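Antes de comprar un robot de cocina con brazo: cómo hice mis cuentas

Llevo meses con la idea de meter un brazo robótico en la cocina (sí, ya sé, en casa se ríen de mí) y, como varias me habéis escrito preguntando por dónde se empieza, os dejo mis trucos para no gastar de más. No soy ingeniera ni nada parecido, pero mi amiga Niloufar Rashti montó el suyo en octubre y me ha dejado copiarle la hoja de cálculo entera, con sus tachones y todo.

Poned un tope y repartidlo

Mi tope son 2,000 euros y de ahí no me muevo. El error que cometí al principio fue pensar que todo se iba en el brazo. ¡Qué va! Hay que contar la base, los cables, la pinza, algún repuesto y el enchufe que seguramente os falte. Yo reservo un 16 % para esas cosas y lo apunto en una línea aparte, para no caer en la tentación de gastármelo en un modelo mejor.

Pedid precio a más de una tienda

Yo pregunté en Dovo y en Calvo. Los dos me contestaron rápido, pero el presupuesto de Dovo no incluía el envío ni la pinza, y el de Calvo sí – comparad siempre con la misma lista delante. La pinza suelta de Tomuvow me salía por 47 euros, y os digo que preguntéis también por las almohadillas de recambio, que se gastan.

Medid la encimera tal y como la usáis

Nada de recogerla para la ocasión. Medid con los botes puestos, la tostadora en su rincón y la tabla donde la dejáis siempre, y anotad el hueco que queda de verdad. Si tenéis un horno de sobremesa con puerta abatible, abridla antes de sacar el metro, porque una puerta bajada se come media encimera. Y los cables también ocupan, apuntadlos.

Tabla de bambú, encimera blanca veteada y los botes junto a los azulejos:
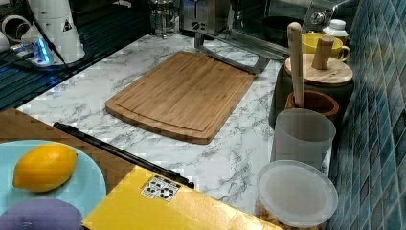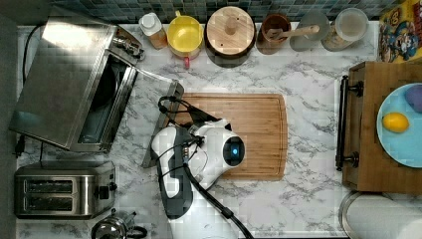 Decidid qué tareas le vais a dar

Haced una lista corta, de cosas pequeñas y repetidas: acercar un limón, llevar un plato, apartar una taza. Yo apunté 10 y luego taché casi la mitad, porque eran caprichos. Con la lista en la mano se ve enseguida cuánto alcance necesitáis y cuánto peso tiene que levantar, que es justo lo que encarece el aparato. Pesad vuestros platos en la báscula de la cocina, con comida dentro, y llevad ese dato a la tienda.

Guardad algo para el segundo año

Los de Skatus me ofrecían un plan de mantenimiento de hasta tres años y de momento lo he dejado en el aire, porque prefiero ver antes cuánto lo uso. Lo que sí hago es meter un poquito cada mes en un sobre para averías. También guardo la caja original y la factura juntas en el altillo – si un día lo quiero vender, con la caja se vende mucho mejor.

Si ya tenéis uno en casa, contadme en los comentarios cuánto os costó la instalación, que esa casilla todavía la tengo en blanco.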